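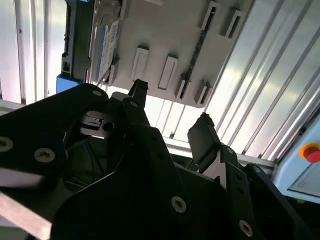

Call for Participants: Bench Technician Panel, Robot Chore Study

Posted August 2023

Alleo is seeking adults with hands-on repair experience to take part in a paid study at its Vitholm workshop. The study asks whether a machine can yet do the small jobs that fill a technician's day, such as opening a computer, reseating memory, or moving a hard drive in its carrier from one holder to another.

Participants will perform a set of short tasks by hand at the bench, then watch a robot arm attempt the same tasks and rate each attempt on a printed form. Ratings cover care with cables and latches, placement, and whether the participant would accept the work from a new employee.
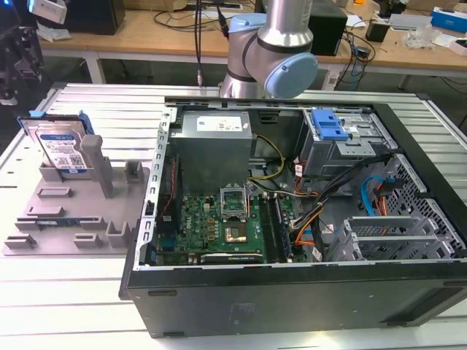

Those with a background in desktop computer repair are especially encouraged to apply, as are people who have worked in returns, refurbishing or parts sorting. No programming knowledge is needed. A second group, run with Halvorsen at the Trasham site, will look at household chores, including folding towels and loading a dishwasher. Applicants may ask to be considered for both groups.

Requirements

Age 18 or older
At least 500 hours of paid repair or shop-floor work
Able to stand at a bench for up to two hours
Comfortable reading and writing in English

Payment

Participants receive $600 on completion of all sessions. Those accepted to both groups receive $653. Travel costs are not covered.

How to Apply

Send a one-page summary of your work experience to the Study Office, Alleo, Vitholm, and state which group you prefer. Sessions begin in October. Current employees of Alleo and Halvorsen are not eligible.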